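Teleoperating the tennis ball task: notes on clearance, lag and the wrist view

Most of June went into one task in the simulator: pick up a tennis ball, carry it to a clear tube, let go. I had assumed it would be the easy one on the list. The stacking tasks took me an afternoon each. The tube took nearly three weeks, and most of that was spent on my own input device.

The setup first. The arm is driven from a handheld controller through a small bridge program called Ukari, which turns hand motion into end-effector motion and writes everything to disk. Ukari was written by Muthu Chettiar for a different arm and a different problem, so some of its defaults are odd. The gripper is a plain parallel one. I hold a clutch button to move, release it to reposition my hand, and use the trigger for the fingers. The physics runs on the desktop, the rendering on a second machine.

The first thing I changed was translation scaling. At one to one, the approach over the table is comfortable and the insertion is hopeless, as every small tremor in my wrist reaches the ball. At a quarter, the insertion is fine and the approach takes four or five clutch cycles. Each of those cycles is a pause in the recording, and a policy trained on pauses learns to pause. I ended up with two scales on a thumb switch: full scale for the carry, 0.3 above the tube. The switch state is logged as its own channel and dropped before training.
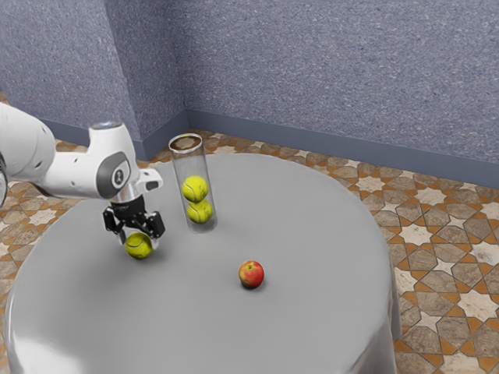

Rotation I locked almost entirely. The ball doesn't care which way up it is, and the tube is symmetric, so the only rotation worth having is yaw, and that only to keep the elbow out of trouble near the joint limit. With roll and pitch free I was spending half of each demonstration correcting a tilt I had introduced myself. With them locked, median episode length came down to 92 control steps from well over double that. I record at 6 Hz, which people keep telling me is too low. For this task it hasn't mattered. The low-level controller interpolates between commands, and the files stay small enough to look through by hand.

Then the grasp. A parallel gripper on a sphere wants to close at the widest part. Close above it and the ball squirts out downward. Close too far below and the fingertips hit the table first. I added a soft floor in Ukari that stops the fingertips 6 mm above the cloth, and after that missed grasps were mostly my own lateral error. Felt friction is a guess. I took a value from Sivaprasad Palaniappan, who had fitted one for a bin-picking project at Flenumach, and raised it slightly until the ball stopped creeping during the carry.

Depth was the part I got wrong for longest. From the outside view I could judge left and right well enough but I was consistently off along the camera axis, and I'd release on the rim. A second outside view helped less than I expected. My eyes went back and forth between the two and the lag (60 ms on a good run) got worse with both streams open. What fixed it was putting a close-up view full screen for the last stretch and ignoring everything else.
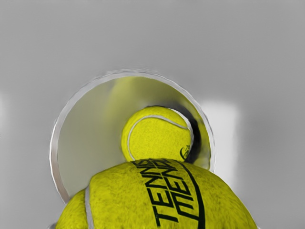 Posted by admin at Tutgate, under Teleoperation
Filed in June, 2 comments

Up close, the gap between ball and tube wall is the useful cue. If the dark crescent on one side is thicker than on the other, move toward the thick side until they match. I stopped thinking in table coordinates at that point and the release errors dropped off quickly.

Transparency causes its own trouble. The depth channel through the clear wall was mostly noise, so I stopped recording it and kept color only. Refraction is switched off in the renderer, which is a cheat, and I expect to pay for it whenever this moves to real hardware.

The training set is 2,000 demonstrations, collected in short sittings. Anything with a regrasp went in a separate folder, which I have not used yet. Anything where the ball hit the rim and fell in anyway I threw out, after some argument with Muthu, who would have kept them.

Next is the Pisharody controller, which has force feedback on the trigger. I want to see whether it changes how hard I squeeze. The logs say I close the fingers a good deal further than the grasp needs.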